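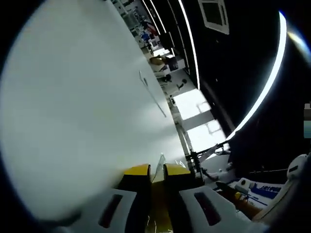
Photo: Plilden picture desk

Stories > Short fiction > Night Shift

Search stories

The queue stood at 471 when Makis Antoniadis logged on. Kitchen table, cold tea, the good chair. Ten at night in Floda and raining.

Repeat scripts, mostly. Blood pressure, thyroid, the little white ones for sleep. Name, dose, date, tick. The parcels went out from a shed by the motorway he'd never once seen. Niludon paid by the hour and counted by the minute.

Tick. Tick. Up for a biscuit. Tick.

Then Mrs Koutsoukos.

He knew the name. Everybody in Floda did, she'd had the bakery. Here she was in his list between a man with gout and a child's inhaler. Heart tablets, same as ever, except the dose had doubled. No note.

He rang the surgery. Machine. Rang the night doctor. Eleven minutes of flute music, then a woman eating something.

"It's what's on the screen," she said.

"I know it's what's on the screen. I've got the same screen."

"Then send it."

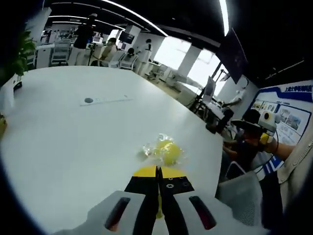
Wrapped yellow ball on the white table.

He didn't send it. Put a hold on. The box at the top of the page went red, then a message from his supervisor, who was awake somewhere, two towns off or two countries. Any reason for the delay?

Checking a dose, he typed.

Target is 3 minutes, came back. With a smiley.

He looked out of the window. Her house was across the green, up past the chapel. Light on upstairs. You weren't supposed to. It was in the contract, page nine, no contact with customers outside the sytem.

Coat. Keys. Wrong shoes.

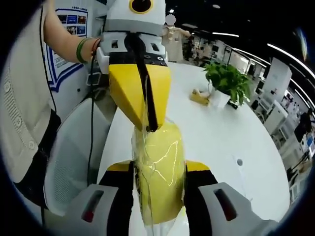 Halfway over the green he thought about the rent, which was 800 and due, and slowed down a bit. Then thought about her handing him a bun over the counter when he was six, and didn't.

She opened the door on the chain.

"It's Makis. Eleni's boy. Can I see your tablets?"

"At this hour?"

"Sorry. Yes."

She went away and came back with a biscuit tin. He read the box under the porch light, rain down his neck. The old dose. She'd not seen a doctor since spring, she said, nobody had changed anything, was he hungry?

His phone buzzed in his pocket. Buzzed agian.

"Have you got a pen?" he said, and she took the chain off.

Last updated: September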